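Usthorpe Home & Household Board
Laundry and Closets > Folding things that don't want to be folded

clitano
Posts: 2,554
10/13/18

Settle something for me. Elastic waistbands. I can fold a fitted sheet well enough to show my mother-in-law, but anything with a gathered waist turns into a dinner roll the minute I let go. I do my folding on the couch in the evening, one basket at a time, and by the end I have a neat stack of T-shirts and a heap of what I can only call fabric produce. What is everybody else doing?

pendasa_mills
Posts: 100

Roll them. Waistband last, so the elastic holds the roll shut. I've done it this way since the kids were in diapers and I have never once had to refold a drawer.

stan_in_the_basement
Posts: 5

Rolling is for camping.

pendasa_mills

Good to have you back, Stan.

dryer_sheet_denier

Your trouble is the couch. Upholstery grabs. You smooth the cloth down, the cushion gives, and whatever you just flattened creeps back in toward the elastic. Use a table, or the top of the dryer if you can stand the noise.

clitano

The table has a jigsaw puzzle on it until March at the rate we're going. The couch is what I've got.

stan_in_the_basement

Then fold in half the long way, waistband doubled on itself, and tuck the bottom up into it. Takes 2 seconds. Doesn't matter what's under it.

pendasa_mills

Stan has just described rolling with extra steps.

stan_in_the_basement

It has corners. A roll doesn't have corners.

clitano

OK, I went and tried both on the pink stuff, which is the worst of the lot. 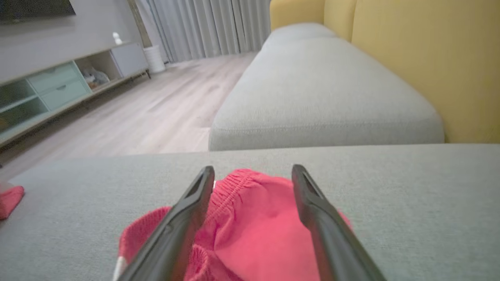 Stan's way held up fine on the plain shorts, but the more gathers there are, the more the elastic wants to pull everything into a mound, and tucking only gave me a thicker mound. Rolling was better on the really puckered ones – it pains me to type that. I still say the couch is innocent.

dryer_sheet_denier

The couch is never innocent. Try a cookie sheet across your lap.

pendasa_mills

I'll take "rolling was better" and have it embroidered.

stan_in_the_basement

She said on the puckered ones. Read the whole post.

clitano

Cookie sheet works, by the way. Slides a bit on corduroys. Now, does anyone have a system for tights, or do we all just close the drawer fast?

stan_in_the_basement

Close the drawer fast.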